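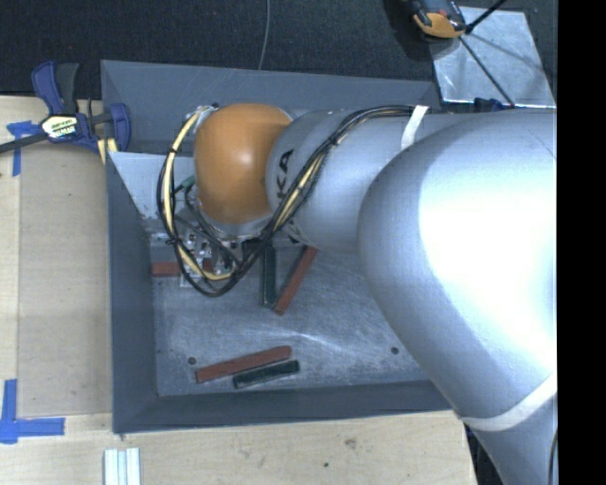
Can you make a decent sourdough rye in a cold kitchen in June?
You can, as long as you stop watching the clock and give the dough the whole night.

I've been baking rye every weekend since April and I'm completely hooked. I'd made white sourdough for years (the big blistered kind with the open crumb) and always assumed rye was the dull cousin, something dense you ate because it was good for you. Then Shobha Marar brought half a loaf to lunch, sliced so thin you could nearly read through it, with butter and pickled cucumber, and I ate five pieces before anyone else had sat down. I went home with a jar of her starter wrapped in a tea towel and I've hardly thought about anything else since!

The first thing to get your head around is that rye dough isn't dough. It's mud. You don't knead it, you don't fold it, you don't shape it into a lovely taut ball. You stir it with a wet spoon until there's no dry flour left, scrape it into a greased tin, smooth the top with wet fingers and walk away. After years of fussing over stretch and folds I found this a bit insulting at first, and now I love it. The whole thing takes less time than finding the lid for the container.

My loaf at the moment goes like this. The night before, I mix a big spoonful of starter with 441 grams of wholegrain rye and the same weight of warm water. Yes, 441. It began as a slip of the hand over the scales, the loaf was the best I'd made, and I've weighed it out to the gram ever since. Cover it and leave it somewhere out of the draught. In the morning it should be puffed and full of holes underneath and smell like green apples. Then in goes another 300 grams of rye, 13 grams of salt, a spoon of treacle and enough warm water to make it look like wet cement. Sometimes caraway, sometimes not. My husband says caraway tastes like medicine, so it depends who I'm cross with.

Winter is where it gets interesting. Our kitchen faces south and the floor is tiles over concrete, and by the middle of June it's the sort of room you wear a beanie in. My first cold-weather loaf sat in the tin for the four hours I'd always given it and did nothing whatsoever, and I baked it anyway out of stubbornness. You could have chocked a wheel with it. Now the tin goes into the oven with just the light on and a mug of boiled water beside it, and I wait until the flour I've dusted on top has cracked all over like a dry creek bed. Some days that's three hours and some days it's six. The cracks are what you're looking for. When you see little pinholes as well, get the tin out and the oven heating straight away, or it'll sink in the middle.

I bake it hot for the first quarter hour, then turn it right down for another 50 minutes or so. The only gadget I've bought is a probe thermometer, and I pull the bread when the centre says 97 degrees.

And then the hard part! You have to leave it alone. A full day, wrapped in a cloth, before you cut it. I know. I cut my second one after an hour and it gummed up the bread knife so badly I had to soak it in the sink. By the next day the same loaf was perfect, minus the crust end I'd mangled. Day three is the best of all, and it'll happily keep going for a week after that.

A word on flour, as a few of you asked. I started on the supermarket stuff, which is fine, and then Jagadeesh Kaimal from up the road put me on to Unnithan, the little mill that does the stoneground in paper sacks. It's coarser and greyer, and it drinks more water, so add a splash extra if you swap. The flavour is so much deeper. I'm going through it at a silly rate and there's now a sack living in the laundry next to the dog biscuits.

I've also been playing with putting old bread back into new bread. You toast the stale ends until they're properly dark, soak them in hot water, mash them to a paste and stir that in with the second lot of flour. I used 85 grams last week and the crumb came out the colour of strong coffee and stayed moist for days. It felt like getting away with something. Jagadeesh's kids ate it with peanut butter and honey and asked for more, so I'm calling that a win.

Next on the list is a seeded one, with sunflower and linseed soaked overnight, in the big 900 gram tin. I'm also trying to talk Shobha into showing me her buckwheat pancakes, which use up the starter you'd otherwise tip out. She says they're easy, but she says that about everything.

If you've got a cold-kitchen trick I haven't tried, please leave it in the comments. I've had one vote for a hot water bottle in an esky and I'm giving it a go on the next loaf.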